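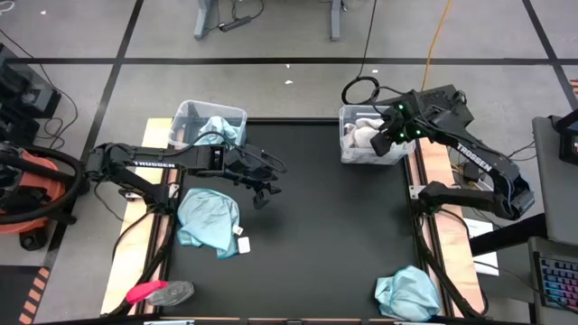

Lavanya Marar

Ticket: Blue cloths going back into the wrong bin
Category: Textiles and cleaning stores
Priority: Normal
Status: Open, waiting on supplier

Problem reported

The light blue cloths and the pale ones are getting mixed before they reach the shelf. We keep two clear plastic bins at the far side of the black table, the left one for light blue and the right one for pale grey or white. On Friday Milan De Smet opened a pack at the Kundum site and found both sorts in it. He sent back 7 packs. All of them had been through our table.

The blue cloths are for washrooms and the pale ones for kitchen surfaces, so a mixed pack can't be used by the customer at all.

What I checked first

Labels on the shelf: correct.
Order sheet from Trasilton: correct, 80 blue and 80 pale.
Bins: both the same size and both clear, no label on either.
Laundry bags: Aravind Sundaram emptied three on the floor and went through them. Two were already mixed when they came in.

So part of the trouble starts before the cloths get to us. I have written to Cherkaoui, who do the washing, and asked them to bag the colours separately. No reply yet.

Tried on Monday morning

Put a strip of blue tape on the left bin. It came off by lunch. The plastic has some sort of coating and nothing sticks to it for long. Daniyal Mirani suggested a tie-on tag through the handle instead.

Also stopped people leaving single cloths on the table. A cloth that is left in a heap tends to get picked up by whoever is next and dropped in the nearest bin. The rule now is one cloth in the hand, flat on the table, look for the small white tag, fold, into the bin.

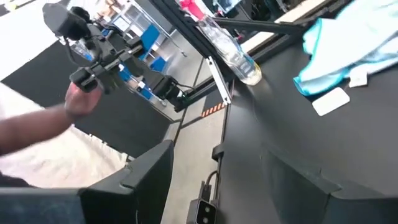
The tag matters more than I thought. Some of the pale cloths have picked up a blue tint in the wash, and under the evening lights I had trouble telling them apart. The tag on the blue ones is sewn into the edge and the pale ones have none.

Result after two days: 51 packs checked, one mixed. That one had a pale cloth folded inside a blue one, which I put down to folding two at once.

Still to do

Karthikeyan Unnithan to order tie-on tags from Dando. Smallest order is 2,000, which is far too many, so he is asking whether they will split a box.

Cherkaoui to confirm separate bags.

Please leave this ticket open until both are done. If you find another mixed pack, add the pack number and the shelf it came from in a comment underneath and keep the pack to one side for me.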